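Long-handled dustpan

A long-handled dustpan, also called a lobby pan or upright pan, is a flat collecting tray fixed to a tall handle and used together with a broom.
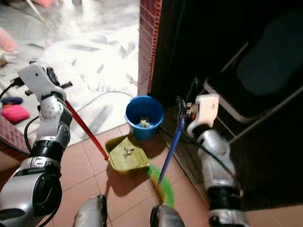

The handle lets the user stand almost upright while sweeping. Trays are commonly moulded in plastic, with a thin front lip that must lie flat on the floor. On tiled floors a raised grout line can lift the lip and let fine dust pass beneath it – sweeping along the line, and drawing the pan back between strokes, reduces the loss.

Handles are usually 60 to 90 cm long. The Wodura pattern has a fixed handle of 68 cm; the Pullier pattern uses 2 screwed sections and can be taken apart for storage. Crumbs and dry dust are tipped into a bucket or bin. Wet waste is normally left to a mop or squeegee.

See also: Broom; Bucket; Hearth brush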